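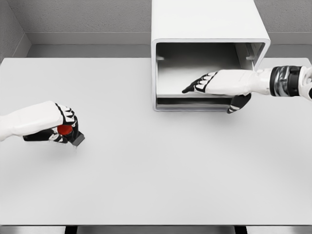 Ticket 467: Gallery pages load without photos, model year filter returns wrong cars

Opened by: Évan Delaunay
Site: Wernero Classic Car Registry
Opened: February 25, 2026
Priority: normal
Status: closed

Reported problem

Since the move to the Promasbridge server, the coupe and convertible galleries open with the captions in place and empty boxes where the photos should be. The sedan gallery is fine. Also, picking a model year in the search form brings up cars from other years. A member looking for 1967 convertibles got a page of 1976 wagons.

Tried so far by reporter: cleared browser cache, tried a second browser, tried from a phone. Same result on all of them.

Log

Entry 1
Checked the coupe gallery. Captions load, photo requests come back as not found. The files are on the server in the right folder. File names on disk are in lower case. The page asks for them with a capital first letter. The old host did not care about case and the new one does.

Entry 2
Counted the affected files. 91 photos in the two galleries. The sedan gallery was rebuilt in July with lower case names, so it was not touched by this.

Entry 3
Asked Évan whether to rename the files or change the pages. He prefers to change the pages. Several owners have linked straight to their own car's photo from club sites, and those links use lower case.

Entry 4
Ran a find and replace on a copy of both gallery pages. Photos load on the copy except for 18 in the convertible gallery. Those have a space in the name on the page and an underscore on disk. Fixed by hand and checked each one against its caption. Copied both pages to the live site.

Entry 5
Started on the model year filter. The search form sends the right year. The import script by Pranudon reads the old table by column position, and the new table has an extra column for body style ahead of the year. So the filter was comparing the year against the registry number — any car with those digits in its number came up.

Entry 6
Changed the script to read columns by name and ran the import again. 1967 convertibles now gives 1967 convertibles. Tried a few other years and body styles with good results.

Entry 7
Reply from Évan: "Galleries look right to me. Search is good too, but 4 cars from the Leclerc collection have no year at all and I can't find them with the filter."

Entry 8
Those records have the year typed as a range in the old table. The new field takes a single year only. Évan will write to the owner for the build year of each car. Until then they are set to "unknown" and show up when no year is picked.

Resolution

Gallery pages corrected, import script corrected, search working. The missing years in the Leclerc records are a data question and have been moved to the registry's own to-do list. Please open a new ticket if photos go missing again after an upload, and include the exact file name.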